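LIS 255: Putting Things Where They Go
Usholm College, evening program
Handout for Unit 4: Two baskets and a label

Read before Wednesday. Bring the worksheet. The slides are on Lumitz and contain less than this handout does, so downloading them instead is a false economy.

1. Where we are

Unit 3 ended with the junk drawer, and with several of you defending yours at more length than the schedule allowed. We agreed that a junk drawer is a category with a single rule for membership (it was in my hand and I was near the drawer), and that by the standards of this course it is a perfectly respectable one. Everything in it got in by the same rule. The trouble begins when you want something back.

Unit 4 goes the other way. We take the smallest sorting system worth the name, a table with two baskets and a handful of objects between them, and find out how much can go wrong with it. Students who have taken the course before will recall that the answer filled the evening.

2. Terms

Container. Whatever receives the sorted thing. For this unit, a basket. It has a rim, a floor and a limited amount of patience.

Label. A mark that tells you what the container is for. It can be on the container, in front of it, above it, or in the head of the one person who is out sick.

Item. What you are holding.

Residue. What is left on the table when you have run out of rules. Beginners treat residue as a failure of the items. By the end of the term I would like you to treat it as a failure of the labels, which are cheaper to replace.

Scope note. A sentence explaining what a label covers. People write these after the first argument.

3. The label on the table

In our exercise the label is a sheet of paper with a word written on it by hand, set down in front of the basket. I get asked every year why we don't stick it to the basket. Both ways work and they fail differently.

A label on the basket travels with the basket. Move the basket to the far end of the room and it is still the fruit basket. If you swap the contents, though, you now have a basket that lies, and it will go on lying wherever you carry it.

A label on the table stays with the place. The basket becomes interchangeable: take it away full, put another one down, carry on. Grocery stockrooms like this arrangement. The risk is that somebody nudges two baskets to make room for a coffee, and the whole classification has been revised by an elbow.

Tape the sheet down. Write large. Use a thick pen, as thin ink on white paper on a white table is a test of eyesight and we grade something else.

And decide on singular or plural. "Fruit" and "fruits" are both fine English, and the second at least hints that more than one is expected. What you may not do is write "fruits" on one sheet and "vegetable" on the other and then wonder why people put a single thing in the second basket and stopped. A group did this. They put it down to the items.

4. Picking the items

Any set of objects will do, but a set in which everything is obvious will teach you nothing, and a set in which nothing is obvious will take until Thursday. Aim for a mixture.

Easy items. A banana. I have not yet met the student who hesitates over a banana, botanists excepted (see section 5).

Items that look like several things. Small, red and round covers a lot of ground: apple, nectarine, plum, certain tomatoes, and a fair number of dog toys. Sort one of these and write down what you took it for before you let go of it. The worksheet has a column for this, and it is the column people leave blank.

Contested items. Eggplant. Tomato. Cucumber. Pepper. Bring one and put it in the middle.

Strays. Something that plainly came from a different drawer of life, such as a ball or a roll of tape. Every real collection has strays. Your labels made no promise to deal with them, and they are there anyway.

Play food is fine and keeps better over a fifteen-week term. If you bring real produce, take it home again. The smell at the end of last fall was traced to a contested item.

5. The eggplant problem

Botanically the eggplant is a fruit, and so is the cucumber, the pepper, the pumpkin and the pea pod. A botanist sorting your table would fill one basket, leave the other nearly bare, and go home early.

In a kitchen the eggplant is a vegetable. It gets salted and fried and layered with cheese, and it doesn't turn up in the fruit salad unless relations have broken down.

Both systems are consistent. Each one is useful to the people who use it. What causes the trouble is a table with one word on the label and both kinds of people standing at it. The word "fruits" doesn't say whose fruits.

So, when you write your scope note, say who is asking. "Fruits: things you would put in a lunch box for dessert" is a usable scope note. It is vague about rhubarb, but rhubarb has been getting away with it for years and I don't expect us to settle the matter.

For those who want a case: the Drelico stockroom manual, in the course folder, files by shelf temperature and ignores the fruit question altogether. Tomatoes and bananas end up as neighbors. Read the first two pages, then ask yourself whether they have solved the eggplant problem or merely walked around it. I change my mind on this most semesters.

6. Order of work

Set the two baskets out with a gap between them wide enough to work in. They should be empty. Check that they are empty; baskets have a way of arriving with last week's decisions still inside.

Put the labels down before the items. Groups that put the items out first tend to write labels to fit what they see, and then one late arrival ruins it.

Place the items in the gap. They should sit apart from each other so that no pair looks like a suggestion.

Sort one item at a time. Pick it up, say the name, say the basket, put it in. Saying the name out loud feels silly for the first item and turns out to be where most disagreements come to light.

Do not move an item once it has been placed. If you regret it, write it down. A regretted item is worth two points on the worksheet, and a quietly corrected one is worth nothing.

When only the residue is left, stop. You have 15 minutes for the whole thing and the urge will be to force the last item in somewhere so the table looks clean. A clean table is pleasant and tells me very little.

7. On the baskets themselves

People ask whether the baskets need to match. I prefer that they do. When one is bigger or nicer it starts to attract items by its own merits, and we had a semester with one large basket and one small dish in which the dish was treated as the place for mistakes.

Remember also that two matching baskets will look different in size depending on where you stand. From one end of the table the near one looks roomy and the far one looks like an afterthought. Walk to the other side before you complain that the other group got the good basket.

Shallow is better than deep. In a shallow basket you can see what has been put there, and you can tell at a glance whether it holds anything at all. Deep baskets are for people who would rather not know. The Gethin reading has a long passage on the depth of filing trays that says the same thing with footnotes.

8. Worksheet questions

Which item took the longest, and what was the delay about: the item, the label, or the people?

Write the scope note you wish you had been given.

Take away one label and leave the other. Can a newcomer still sort the table? What have they assumed about the unlabeled basket?

Name one stray. Would you add a third basket for it, and how many strays would it take to make you?

9. The table, for reference

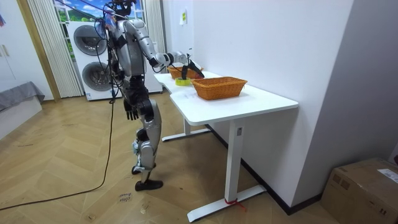
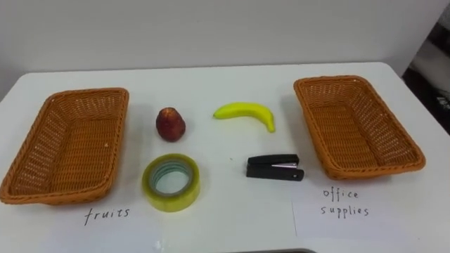 Both baskets empty, items still in the gap. 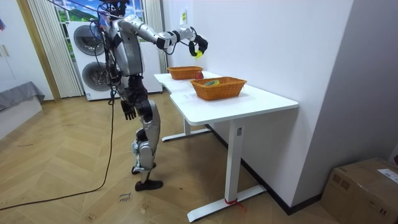 Look in the nearer basket, then go back to the paragraph on strays. 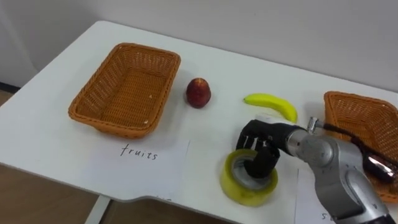

Page last changed: June, start of summer session

Next unit: drawers with dividers. Bring a kitchen drawer insert if you own one, and leave the cutlery at home. Worksheets go in the tray by the door before class, or on Lumitz if you must.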